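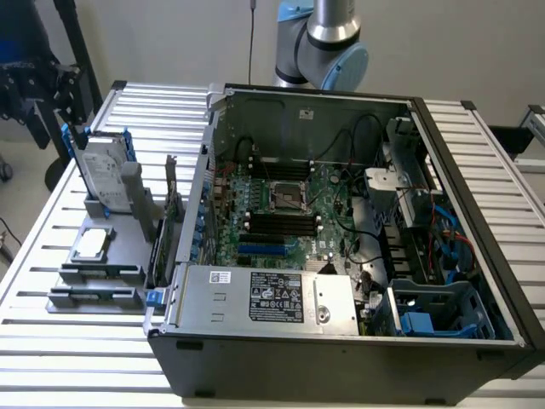 What does a lighthouse keeper do when the ships stop coming?
He lights the lamp, and he writes in the book that he lit it.

This was the rule in Killport, and my grandfather followed it for all his working life. The last ship of the season was the Clerkavero. She carried salt and onions, and she went out in February with 700 sacks under the deck. After her the harbour was quiet. The fishermen had sold their boats to the town of Yeh, on the other side of the bay, where the water is deeper and the price of fish is better.

I was six years old, and I stayed with him that winter. Every evening we climbed the stairs together. He let me hold the matches but not strike them. Then he opened the book and wrote the date, the wind and one word: lit.

One night I asked him who reads the book.
"The office in Fulura," he said.
"And what do they answer?"
He thought about it for a long time, and cleaned his glasses with his shirt.
"They send the oil," he said.

In spring a letter came. It said that the lamp of Killport was number 2244 on the list, and that the list was now too long. He would receive 500 crowns and could keep the coat. My grandfather read it standing, then he put it between the pages of the book, like a flower which one wants to dry.

That evening he went up as usual. I thought he wanted to say goodbye to the lamp, so I stayed in the kitchen and peeled potatoes – badly, because my hands were cold. When I looked out of the window, the light was already going over the water, over the empty harbour wall and the far roofs of Yeh.

He came down and asked if there was salt.
"You forgot the matches," I said. They were still in my pocket.
"I have others," he said, and sat down to eat.

28/04/2024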